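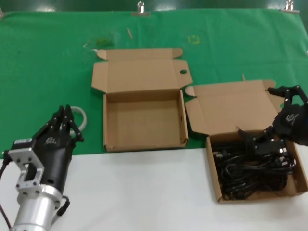 Green cloth on the work table.

Search Hesby for Kids... Go

Why is a cardboard box so strong?

Take a sheet of plain paper and stand it on its edge. Flop! Over it goes. Now fold it back and forth like a fan and stand it up again. It stays put, and you can probably rest a small book on top (I've done this at breakfast with a cereal box, too - milk everywhere, don't copy me).

Those zigzags are the big secret of cardboard. The kind used for boxes is really a paper sandwich. There's a flat sheet on the outside, a flat sheet on the inside, and a wavy sheet glued in the middle. The waves are called flutes, and the wavy stuff as a whole is called corrugated board, from an old word for wrinkled.

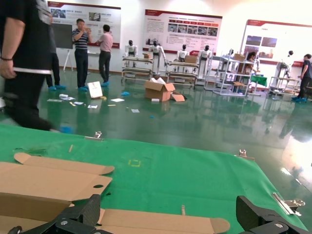 One reader wrote in to ask why boxes are always brown, and whether somebody paints them. Good question! The brown is just the color the wood fibers end up when they haven't been bleached. White boxes have had an extra step.

I got to see the flutes being made when I visited the Bednárik mill in Bandcombe last May. It was so loud in there! A giant roll of paper gets warmed with steam, which makes it bendy, and then it's squeezed between two big rollers with ridges on them, like gears.
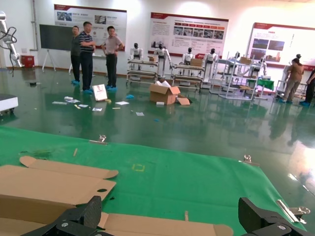
After that comes the glue, which is mostly starch - the same stuff that's in potatoes and corn. It goes on the tips of the waves, the flat sheets get pressed on, and out rolls a long stiff board ready for cutting.

A box starts life completely flat, and it only turns into a box when you fold it along the creases. The creases are lines where the flutes have been squashed on purpose so the board bends neatly. Some boxes have their lid joined on, so it's all one piece. Look at how the lid folds back flat on the open box, with a flap on each side and a round hole punched in the right one. Can you find the flutes on a box at your house? Peek at a cut edge and you'll see them.

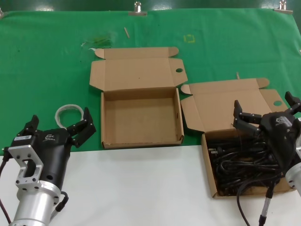
Old boxes can be turned back into new ones. They get mushed up in water until the fibers float apart, and then the mush is spread out, squeezed and dried into fresh paper. The open box on the table, tan all over with that hole in its flap, could be mushed up the same way. Each trip makes the fibers a bit shorter, so mills like to mix in some new ones. Flatten your boxes before you put them out, and keep the greasy pizza ones separate!

47 shares
2 comments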